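The arm gets the easy half

I've been at Arnbridge long enough to remember when the packing benches were doors laid across trestles, so take this with whatever salt you like. We got the first Plukine arm in March. There are going to be six of them if the trial goes the way the people upstairs have already decided it will go.

The pitch, as given to us in the canteen by a man from Mendoza with a very nice jacket, was that the arm would take over the dull part of the job and leave us the interesting part. I have packed cabinet panels for 18 years and I would like to know which part he thought was interesting.

What it does is lift panels off the stack, set them on the bench and look them over with the little camera on its wrist. It passes them or it flags them. If it flags one, a light goes on and somebody walks over. That somebody used to be a packer. Now the word is "exception handler", same pay, and there's one of us on it where there used to be two at the bench.

Jamila Weerasinghe got the job first. She's the best eye in the building and I say that as someone who would like to be. Before the arm she'd pick a panel up, tilt it to the window, run a thumb down the edge and know. You learn a lot from the weight of a thing and the way light slides along it. Now she stands at a screen and gets shown what the arm saw, and she has to press yes or no. She isn't supposed to touch the panel unless she's filled in a reason.

I asked her how it was and she said her feet hurt less and her head hurts more. That's a fair trade for some people. Kasun Marikar, who has a bad back, loves the thing and told me I was being a snob about lifting. He may be right. I haven't had to lift the 30-kilo bundles since spring and I can't pretend I miss them.

But I do a shift on the screen too now, and I've started to notice what sort of thing lands in front of me. A lot of it is like this one.

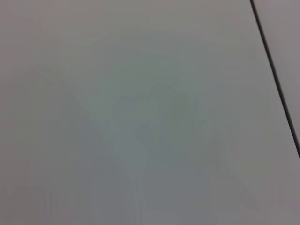
Wrist camera, close up on pale gray. Yes or no?

Mark, smear or shadow? To me the cloudy patch looks most like a reflection or a shadow of something nearby, but I wouldn't swear to it from a screen. With the thing in my hands I'd tip it and have an answer before I'd finished the thought. The dark line in the corner is the only sharp thing in there, and nobody asked me about the line.

Gunvor Vik, who runs the floor and is more patient with me than I deserve, says the system learns from our answers and the gray ones will thin out. Maybe. She also says we've put 1000 panels through without a return, which sounds great until you ask how many returns we had before. She didn't have that number. I'm not being clever, I wanted to know – if the old number was close to nothing, then what did we buy?

My other gripe is training. Lutfa Gunawardena started after the arm did. She's quick and careful and she has never once graded a panel by hand. She's learning to judge from pictures, and the people she'd learn the other way from are busy pressing buttons. I've asked for her to get an hour a day at the old bench with Jamila. The answer was that it would be looked into.

I'll post again when the second arm turns up. Delivery is meant to be at 6 in the morning, and I've been told I don't need to come in for it, so of course I'm going.

Recent posts
The canteen survey and what they did with it
Asanka Karunaratne retires, takes the good tape gun with him
Nekwood: is the new site really happening?
Why I stopped wearing the step counter
Two winters with the same work boots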